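그리퍼 셀 점검 노트
2018년 5월
작성: 장아린

오늘은 손목 카메라랑 손가락 상태만 보기로 했는데 결국 오후까지 갔다. 순서대로 적어 둔다.

아침에 셀 전원 올리고 원점 복귀. 에러 없음. 사이클 카운터 1,422. 지난번 손가락 교체가 3월이었고 그 뒤로 패드는 한 번도 안 갈았다. 기록지에 Aurora가 "왼쪽 닫힘 위치 살짝 밀림"이라고 써 놓은 게 있어서 그것부터 확인했다.

닫힘 위치는 저속으로 10회 반복해서 봤다. 처음 두 번은 완전히 닫혔을 때 왼쪽이 오른쪽보다 늦게 멈췄다. 왼쪽 손가락 고정 볼트를 풀고 접촉면 닦은 다음 다시 조였더니 나머지 횟수에서는 차이가 안 보였다. 볼트 풀림 방지제는 이번에 안 발랐다. 재고가 없음. Hirnby 쪽에 주문 넣어야 함.

그다음 문 쪽 접근 자세. 회색 패널 옆의 주름진 관을 손가락 사이에 넣는 자세인데, 여기는 옆에 금속 테두리와 검은 고무 실이 바로 붙어 있어서 여유가 별로 없다. 접근 속도를 15%로 낮추고 한 스텝씩 내렸다. 닫기 직전에 멈춰 놓고 손목 카메라 화면을 저장.
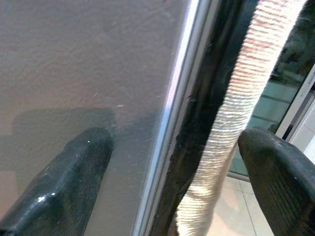 손목 카메라, 닫기 전 정지 자세. 관이 양 손가락 사이에 있음. 왼쪽 손가락 표면에 잔흠집과 먼지.

화면에서 확인한 것. 오른쪽 손가락 안쪽 홈은 아래쪽에 결이 보인다. 왼쪽은 이 각도로는 안쪽 면을 제대로 판단할 수 없어서 떼어 내고 직접 봤다. 홈은 남아 있고 끝부분만 조금 닳았다. 교체까지는 아니라고 판단, 다음 점검 때 다시 본다.

패널 위에 그리퍼와 암 그림자가 꽤 넓게 진다. Sirkel 비전 프로그램이 이 그림자 경계를 패널 모서리로 잡은 적이 있어서 검출 영역을 금속 테두리 오른쪽으로 옮겼다. 테두리 반사도 밝은 편이라 노출을 한 단계 내려 봤는데 이번에는 고무 실의 굴곡이 뭉개졌다. 노출은 원래 값으로 되돌림. 영역만 바꾼 상태로 저장했고 파일 이름은 기존 것 뒤에 _b 붙임.

유리 쪽 반사는 손대지 않았다. 새 검출 영역 밖이다.

청소: 손가락 양쪽은 보푸라기 없는 천에 알코올 묻혀서 닦음. 렌즈는 블로어만. 고무 실에는 알코올 쓰지 말 것. 실에 붙은 섬유는 핀셋으로 떼면 된다. 패널은 마른 천으로.

손목 케이블 묶음은 6축 돌릴 때 클램프에 살짝 쓸린다. 일단 타이를 2개 추가해서 안쪽으로 당겨 놨다. 임시 조치임. Skivcombe 브래킷이 맞을 것 같은데 구멍 간격을 아직 안 재 봤다.

남은 일
풀림 방지제 주문, 들어오면 왼쪽 볼트부터
브래킷 구멍 간격 재기
_b 파일로 조명 끈 상태에서 검출 한 번 더
왼쪽 패드 마모 재확인

Aurora에게: 닫힘 위치 다시 밀리면 볼트 건드리기 전에 화면부터 저장해 주세요. 조이기 전 상태를 이번에 못 남겼어요. 백업은 MacPherson 폴더에 있습니다.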